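Unit 6: Grasp faults in simulation
Course notes, M. Koubek. Revised February 18, 2025

6.1 The Hatard fault

The exercise asks the arm to take a T-shaped tool by its handle, lift it clear and carry it to a second pose. In the Hatard runs the controller reported a closed grasp and went on to the lift. The tool stayed where it was. The log shows no error until step 751, when the pose check failed.

Two causes were found.

(a) The grasp test read finger position only. Fingers that stop early are taken to be holding something. In run 74 they had stopped on a joint limit set too narrow in the model file, with a gap left on one side of the handle.

(b) The collision shape of the handle was thinner than its visual shape. Contact seen on screen was therefore no proof of contact in the solver.

Spyros Tomić repeated the run with the limit corrected and the old collision shape kept. The fault came back at step 513, this time as slip. Both corrections are needed.

6.2 Why it matters on hardware

A false grasp signal is a safety matter. On a real cell the arm would move off at transfer speed with a part held badly or not at all – and a heavy head on a long handle will swing before it falls. Treat "gripper closed" and "part held" as separate signals, and never let the first stand in for the second.

6.3 Checks before the lift

1. Compare visual and collision shapes for every part in the model. Show the collision layer and save a copy with your report.

2. Read contact force at both fingers. One finger alone does not pass.

3. Stop with the fingers either side of the handle and inspect the view from the wrist side before giving the close command.

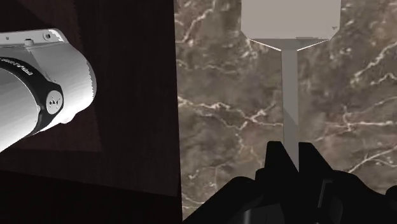 4. Close, wait for the force reading to settle, then raise the tool by a small amount and repeat the pose check. If it fails, hold position and log the fault. Do not retry automatically.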